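Simulation Ground Rules for a Stove-Top Robot Arm
Project report by Sombat Wattanapong
Team Nillivon, Phuthong Technical College
July 10, 2026

Our team started in February with one question: if a robot arm is going to work at a stove, what rules should it follow, and can we test those rules in simulation first? I loved this project. We built everything in the Tromari simulator and wrote the rules as we went, so some of them changed a lot (rule 2 had four versions!).

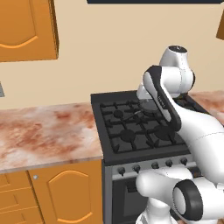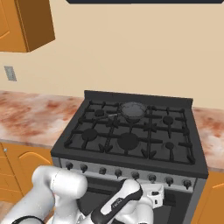
1. How we ran the tests

Every rule got 200 simulated runs before we were allowed to keep it. Between runs we reset the arm, the pan and the knobs to their saved start values. Our first batch skipped the reset and we had to throw all of it out. We logged the seed, the rule version and the reason for every stop. With 1000 runs in the final set, that log saved us many evenings.

2. The rules we kept

Rule 1: Say which task is running. The arm gets one task at a time, either the pan or the knobs, and it has to return to its rest pose before switching.

Rule 2: Slow down near the stove. Inside the slow zone the hand moves at no more than 10 centimeters per second. Version three used a zone shaped like a box, and the elbow kept poking out of it, so now the zone follows every link of the arm.

Rule 3: Check the handle before closing the fingers. A pan is easy to knock sideways, and a handle can lie across another burner.

Rule 4: Any unplanned contact is a stop. That includes light touches on the grates. We argued about this one for a week, and I'm still glad the strict side won.

3. What went wrong

We had 39 stops in the final set, mostly from Rule 4. The friction values for the grates came from the Trakwood kitchen pack and we never measured a real grate, so I wouldn't trust our contact numbers outside the simulator yet.

4. Next steps

I want to add heat as a variable and write a rule for a person stepping up to the stove while the arm is moving. The rule sheet and the logs are in the team folder, sorted by rule version.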